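The Long Wait Between Press and Knife

At Pamus, a print shop and bindery on the flat side of Ellska, the slowest part of most jobs is the part where the paper sits still. Sheets come off the press in the morning and go onto a rack. They stay there until the foreman is willing to let them near the cutter, and he is hard to persuade.

The shop has 14 employees and two presses. The older press handles short runs on heavy stock, mostly menus, programs and the annual reports of nonprofits. The newer one does everything else. Both can print faster than the back of the shop can fold, trim and bind, and the schedule is built around that.

A coated sheet with a lot of dark ink on it is the worst case. Stack it too high and the back of one sheet picks up a ghost of the sheet below. Cut it too soon and the clamp leaves a mark across the top of the pile. Pamus lost a whole catalog that way a few years ago, 300 copies for a furniture maker called Swanepoel, with a navy blue cover. The reprint went out nine days late and the shop paid for the paper.

Since then the job ticket has had a line on it for drying time. The front office fills it in when the quote is written, so the customer sees it before agreeing to a date. Some complain. A few go to an online printer, and some of those come back when they want a stock the online printer doesn't carry.

Grain is the other thing the bindery watches. Paper folds cleanly along the grain and cracks across it, and the crack shows white on a dark cover. Designers often lay out a job to get the most pieces from a sheet, which can turn the grain the wrong way. The prepress desk catches most of these. When it does, the choice is to buy a different size of sheet, score the fold first, or leave it and live with the crack. Scoring is usually the cheapest.

Saddle stitching brings its own trouble. In a thick booklet the inner pages push out past the outer ones, and after the trim they are narrower than the rest. Page numbers set close to the outside edge can drift toward the knife, or end up under it. The shop asks for a quarter inch of clear margin and prefers more.

The stitcher itself is an Ellent, bought used. It does one thing and does it loudly. The wire has to be changed for different thicknesses, and the heads need to be set again each time -- a job that takes 19 minutes if all goes well. For that reason the bindery saves up jobs of the same thickness and runs them together. A customer who is flexible by a day or two will often get a better price.

What the shop would like from customers is simple enough. Send the page count early, even if the pages aren't finished. Make a folded dummy out of office paper and write the numbers on it. Say whether the piece will be mailed. A booklet headed for the mail needs its tabs and fold in certain places, and those are easier to plan for than to add.

November is the full month, with calendars and year-end appeals arriving together. The racks fill up and the drying line on the ticket gets argued over again. The foreman's answer stays the same.
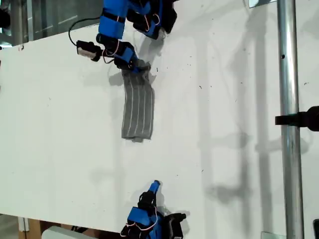
Words: TARAS KOBZAR | 1 April 2021

Taras Kobzar writes about print, paper and small manufacturing.

Comments (3)

inkyfingers: We use a little spray powder and still wait overnight on coated. Dark blues are the worst, agreed.

Marge T.: Can you explain how to tell the grain on a sheet you already have? I make my own cards.

pressroom_dan: @Marge T. Bend it gently both ways without creasing. It gives more easily with the grain.

Related
- Choosing an uncoated stock for a short run
- Perfect binding or stitching: where the line falls
- What goes on a job ticket

Contact us | Copyright 2021, all rights reserved | Back to top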